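Mon 2 March, shared shop, back bench

Picked up the tea job again. Marek wants the hand-held gripper to be the thing we collect demos with, and he wants it working before Kristýna's group needs the bench. I have my doubts about both and am writing them down so I can be wrong in ink.

State of the linkage. The arms are the second print from the Zultholm files, with brass-coloured bushings pressed in at the pivots. Marek says the slop is gone. I say it moved. With the trigger half pulled I can still rock the jaw tips sideways by hand, and the last version did that too before we spent a weekend on it. Didn't measure it. Should have. The feeler gauges are in the Turnus drawer again, under the tape.

Jaws: the tall flat ones with the holes. Kratochvíl's idea was that the holes would let us bolt on different pads. So far we have bolted on no pads. Bare jaws on a sachet is asking for trouble, in my opinion, and I'd like to see somebody do a full run on the yellow packets before we call the fingers done.

Ran 20 tries this afternoon, tea bags and packets mixed, shelf and tray left where they were last time. I got 7 I would show to anyone. Marek counts more because he counts a grab that lands anywhere on the table. We agreed to disagree and I wrote down my number.
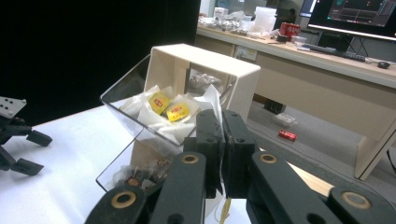
Why not just use a suction cup for the tea?
A cup would probably hold the flat packets, but it needs a smooth face to seal on, and the paper tags and strings would leak or get sucked in. We'd end up with two tools and a pump to look after.

Strings are the part I trust least. The jaws can close fine on a paper tag and still leave the string free to catch on the next thing over. Kristýna thinks we can ignore that and let the training sort it out. Maybe. I've heard "let the training sort it out" about three different problems since August and two of them are still on the whiteboard.

Trigger spring: swapped to the softer Brukum one. Nicer on the hand, no question. My worry is that it now closes so easily that the person holding it can't feel when they've got something, and then they squeeze harder to be sure. Marek likes it. Leaving it in for this week only.

Log has 438 clips in it. I went through the older ones over lunch and would keep 340. The rest have the jaws closing on air, or a start so late that the grab is half over. Not deleting anything until Kristýna has looked, moved them to a side folder.

To do:
measure the side play, with gauges, both jaws
try rubber strip on one jaw only
same run again with the old spring, same hands
ask Marek what counts as a good grab and get it on paper

Left the bushings dry. Marek wants to oil them, I don't want oil near the paper.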